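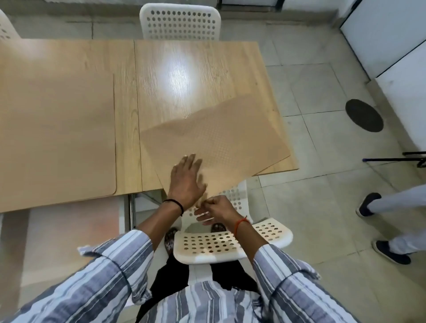
Working on the perforated board at our long table, seen from the seat.

Review: Toneo head camera kit, bought for hand-work recording
Posted 19 August 2022 by Velimir Stan

I plan the equipment for a small workshop which records hand work for robot training. Since April we have used the Toneo kit, and three people have asked me by mail if they should buy it. So I write it one time, here.

What you get for 1,000 dollars: the camera, the headband, two batteries, a charger and a cable which is too short. The price looks good next to the Burkik, but please read the part about costs before you put it in your plan.

Comfort. The headband is wide and soft. Etenesh Tilahun has worn it for a full morning and she complained only of the warm forehead. Mawuli Quartey has a bigger head and for him the strap is at its last hole. If you have several people using one kit, order the longer strap at the same time, the shipping for one strap alone is silly.

View. This is the strong side of the kit. When you sit at a table and look down, both hands stay inside the view, also when you pull the material toward your lap. In the picture on top the board is hanging over the near side of the table and both hands can still be seen. You also see your own sleeves, your knees and your shoes, and you must accept this with any camera on the head. I tried to point the lens more up and then I lost the fingers, so I put it back.

Fast fingers get a little blurred. In the same picture it is the left hand, the one spread flat on the board. For our purpose it is acceptable. If your work is very quick and small, for example sewing or sorting of screws, ask the seller for a test file first.

Shiny table tops are a problem. Ours has a wood grain with a glossy finish, and there is a bright spot near the far end. The Toneo does not handle such a spot well when the head turns. I have put a matte cloth in the plan for next year. It is a cheap line and I should have had it in the first plan.

Battery. The seller promises a long day. We change at lunch and again before we close. Buy more batteries than you think.

Now the money. I budgeted 1,000 dollars for the kit and I was satisfied with myself. Then came storage, and storage cost the same amount again before summer. The files are big and you can not throw away the bad ones until somebody has looked at them. The time for this looking is also a cost, and I had written zero for it. Rónán Phelan, who does our accounts, still shows me that sheet.

I compared also the Miyazaki, which is lighter but needs a cable to a box on the belt -- for seated work okay, for walking no. The Illik software can read files from both, so you are not locked in, and I count this as a plus.

Support answered my mails in two days, politely, and the replacement cable arrived without discussion. It is the same length.

Would I buy it again? Yes, for table work. I would buy one kit first, use it for a month, and only then order the rest. We ordered all of them together and found the strap problem on every one.

Good: view of the hands, soft headband, open file format
Less good: short cable, short strap, bright reflections
My mark: 4 of 5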